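3.2 Simulated Workspace

The second half of the course was moved into simulation, and each student team received the same starting files: a two-fingered gripper, a work surface with a wood-grain texture, and a short script that opened and closed the fingers on command. Of the 39 students enrolled at Bremside, 33 completed this unit. Teams were asked to bring the gripper to a marked pose above the surface and to record the result of 30 trials before changing any setting. Figure 2 gives the view from behind the gripper.
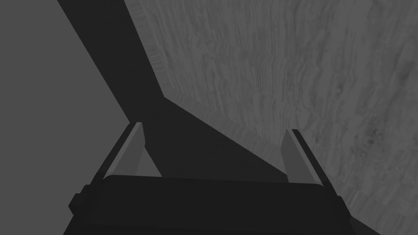

Elmarie Du Plessis

Figure 2. Simulated view over the open gripper toward the work surface. No object is held.

The gray rendering was kept for all teams so that image files would remain small and the color of the surface would not enter into the results. Students noted early that the dark band crossing the view made it hard to judge the distance from the fingertips to the surface. Two teams dealt with this by reading the height from the script output, while the others added a second view from the side. Both methods were accepted for grading.

Each team submitted its trial log together with a one-page account of the changes made. The logs were checked by Xolani Adams against the saved runs, and entries without a matching run were removed. Grasping trials, in which a block was placed on the surface, began in November and are reported in Section 4.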